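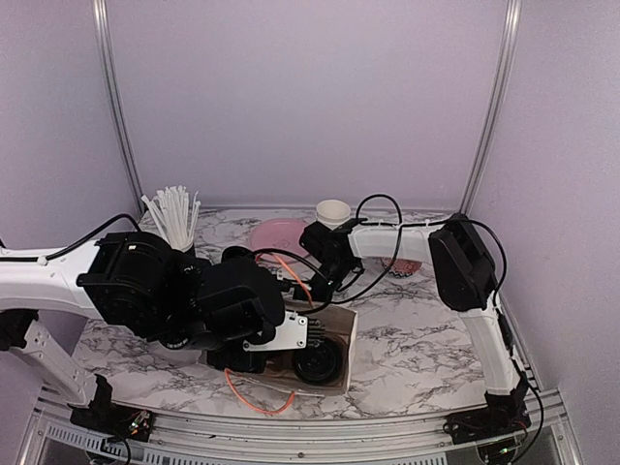
How early should I set up the drinks table?

The evening before is best for anything that doesn't spoil. Cups, plates, straws and bags can all go out the night before, and then the morning is just for milk, ice and cake. It makes such a difference!

What should I put out for each guest?

One paper cup, one lid and one plate, plus a few spares of each. For a party of eight I put out an extra five cups, as people do put theirs down and forget which one it was.

Do the plates have to match the cups?

Not at all! I love one bright colour against plain white – a round pink plate next to white paper cups looks lovely and takes no effort. Eldana Degefa did every table at the Ferkcombe spring tea that way and I've copied her ever since.

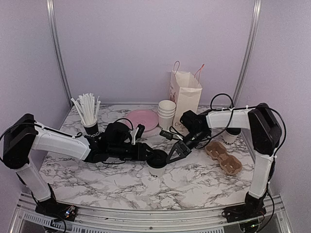
Keep the tall things towards the back as well, so that nobody has to reach over them. A gift bag with twisted handles will stand quite happily against a wall, and a stack of cups can go just in front of it. Low things like plates can come further forward.

Where do the straws go?

Upright in a spare cup! They fan out by themselves and people can take one without touching the rest. A black cup with white straws is my favourite, but any sturdy cup will do.

Should I put the lids on beforehand?

Only once the drinks are poured. Leave the lids in a pile beside the cups and let people help themselves.

Can I borrow things from you?

Yes, we keep a box of spare plates and bags at Bridell hall. Ask Gaurav Awasthi for it, and please tell him what you've used up so we can buy more before the October party.

Page last updated May 5, 2021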